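Flidcombe Shorts Fest Has Its Lineup, and I Have a Very Long Watch List

2018-07-11

Well, it finally landed in my inbox this morning, and I read the whole thing standing up in the kitchen with my coffee going cold. The Flidcombe Shorts Fest has announced its program for September, and it's a big one. The programmers went through 1509 submissions this year (last year they stopped taking entries early, and people were pretty grumpy about it) and picked 504 films, spread over three venues and a whole lot of late nights.

Yes, 504! I did the math on the back of an envelope and gave up. Even if you live on popcorn and never sleep, you are going to miss most of it, so start circling things now.

The big name for me is Gopinath Thevar, who opens the festival with "Nakero," a 22-minute documentary about a ferry crew on their final season before a bridge opens. I saw his earlier short "The Salt Road" two summers ago in a tent with rain hammering on the roof, and I could hear maybe half the dialogue, and I still think about it. He's coming in person for the opening screening and staying on to teach a documentary workshop the next morning. The workshop is free with a pass but you have to sign up separately, and the form isn't online yet. I asked. They said soon.

"I wanted to make a film where the work is the story," Thevar wrote in the program notes. "The crew argued with me about every cut, and they were mostly right." That made me laugh, and it also made me want to see the cuts they argued about.

The international section is heavier on animation this time, with a whole block of hand-drawn films from student crews, and there's a new strand for very short work, nothing longer than three minutes. I have mixed feelings about that one. Sitting through 20 tiny films in a row can feel like eating a bowl of toothpicks. But the one I've already seen, a little stop-motion piece called "Alva" about a woman who writes letters to her old apartment, is lovely, and if the others are anywhere near as good I'll happily eat my words.

There's also the overnight program, back again after a year off. Doors close at midnight, films run until breakfast, and you're welcome to bring your own bedding. I lasted until 4 a.m. the last time they did it, and the guy next to me snored through an entire Finnish thriller. I'm told the seats have been replaced. We'll see!

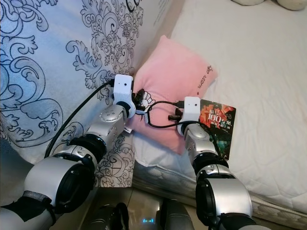
Where It's All Happening

The main screenings are at the Prindov, same as always, with its creaky balcony and that one exit sign that glows right at the edge of the screen (sit on the left side, trust me). The documentary films are split between there and the library auditorium, and the student block gets the old dance hall on Mill Street, which I haven't been inside since they put the new floor in.

The opening night screening is outdoors behind the Prindov, weather permitting, with room for nearly 1000 people. If it rains it moves indoors, and then only pass holders are guaranteed a spot. That rule caught out a few friends of mine a while back, so read the small print before you drive two hours with a picnic.

Awards and Who's Judging

Three prizes this year, down from five: best documentary, best fiction and best animation. The audience award is gone, and I'm a bit sad about it. Filling out those little paper ballots with a golf pencil in the dark was half the fun, and I know at least one filmmaker who keeps hers framed over the sink. The festival says it may come back in some other form. The jury hasn't been named yet apart from Thevar, who will help judge the fiction section, so there's no conflict with his own film.

Winners get screened again on the closing afternoon, all in one go, and that's the ticket I'd tell a first-timer to buy. You see the best of the bunch, you're home for dinner, and you can pretend you were there all week.

Tickets and Passes

Full passes go on sale at the Prindov box office first, then online a week later. Single tickets come out at the end of August. Prices are the same as last year for everything except the overnight program, which has gone up a little and now includes breakfast (bagels, I hear, and I have questions about how many).

Students get in for half price with an ID, and kids under twelve are free at the daytime animation screenings. The full schedule with times is supposed to be up before the passes go on sale. I'll post my own picks once I've had a proper look, and if you've seen any of the student films already, please leave me a comment and tell me which ones to get up early for.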